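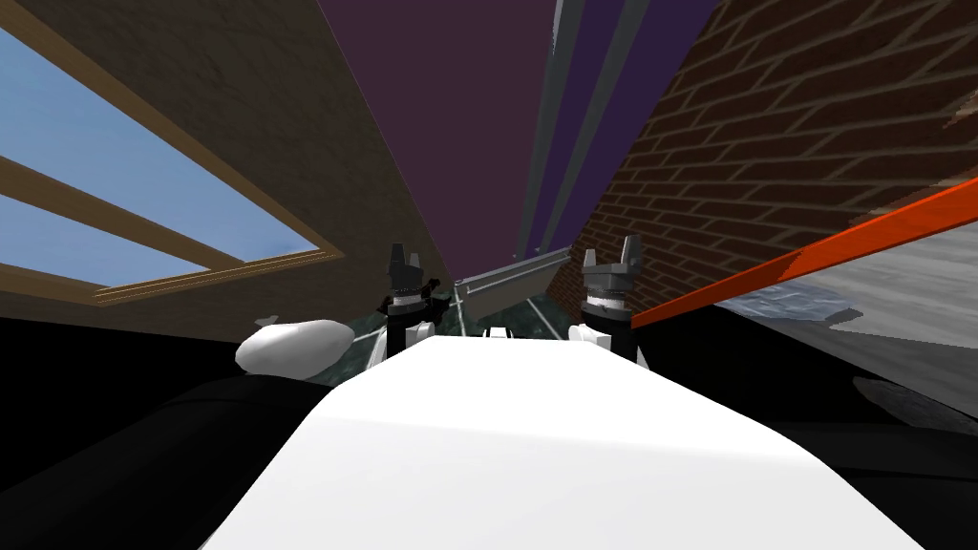 Head camera, simulator, both grippers up. My whole August is in that view.

Okay, thread. I've spent the month comparing grippers in simulation for the Irkell arm, and I have opinions, most of them about cameras.

The question was simple. We have two finger designs, the stock Flillo claw and the blocky thing I drew myself, and somebody has to say which one goes on the real arms. Somebody is me.

The plan: 700 simulated grasps per design, same objects, same starting poses, same controller. Go home, sleep, read the spreadsheet.

First batch finished at 3 a.m. and said the two designs were exactly equal. To the decimal. I was pleased for as long as it took to find out I'd loaded the same finger file twice.

Second batch, correct files. The claw won on anything round. Mine won on anything flat, thin, or boring, so I feel seen.

Then I tried the same policy from the head camera instead of the wrist cameras and everything fell apart. Head camera pitched up, big white torso across the bottom, grippers way out at the far end. The policy got a lovely look at the ceiling.

I had assumed the grippers being in view would be enough. Sure, they're in view. So is a brick wall. The part where fingers meet object is a handful of pixels and half the time the torso shell gets in the way.

Fixes I tried, in order of shame:
tilting the camera down
cropping the top half
making the image bigger
making the image bigger again

Cropping helped more than it deserved to. Bigger images mostly helped heat my apartment.
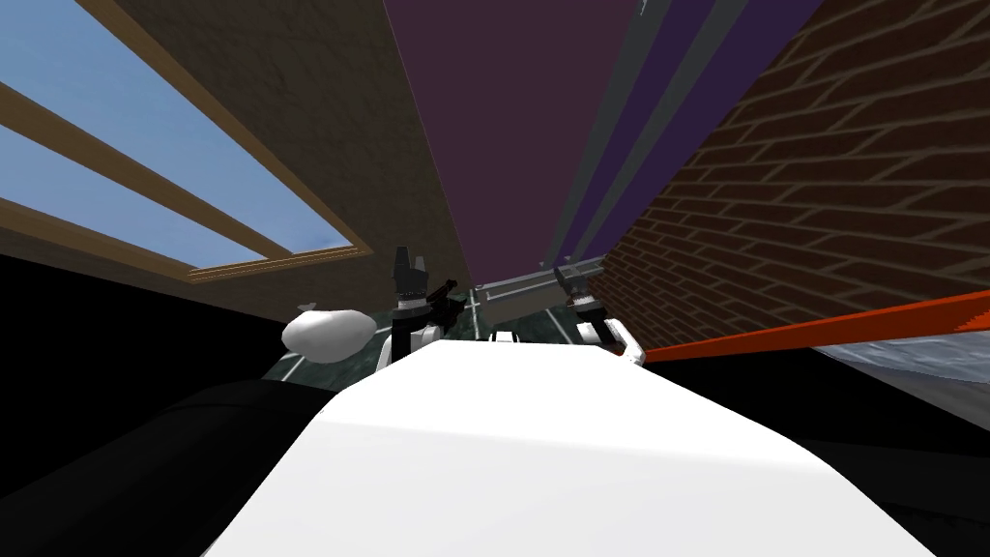
Lauri Ojala: Did you keep the controller gains the same when you swapped fingers? Yours must weigh more than the claw, and I'd expect the wrist to sag a bit at full reach.

I did keep them the same, Lauri, and I was proud of it, and now I'm rerunning everything. Thank you so much.

Rerun notes. With gains tuned per gripper, my fingers stopped dropping things on the way up. The claw barely changed. So a good chunk of what I'd been calling "finger geometry" was a wrist that needed more muscle.

Also tried the Văn controller, since people keep bringing it up. Very smooth. Took 9 seconds to close on a cup. I've had shorter relationships with cups.

You can make it faster. There's a parameter. It is called "urgency" and it goes up to 6, and at 6 it punches the cup through the counter. I leave it at 3 and we don't discuss it.

Where I've landed, for now: stock claw on the right arm, my blocks on the left, wrist cameras for the last stretch of the reach, head camera for getting close. Yes, mixed grippers. Yes, that means two sets of gains forever. Bogumił Szczepańska has already asked me to put that in writing — I think so it can be quoted back to me.

Next up is the real hardware over at Wumville, where the friction is whatever it feels like and I can't reset the cup by pressing R.

Will post numbers when I have some I'd defend out loud. If you've run a head camera with a big torso in the way and found a tilt angle you like, please tell me. I'm on my fourth.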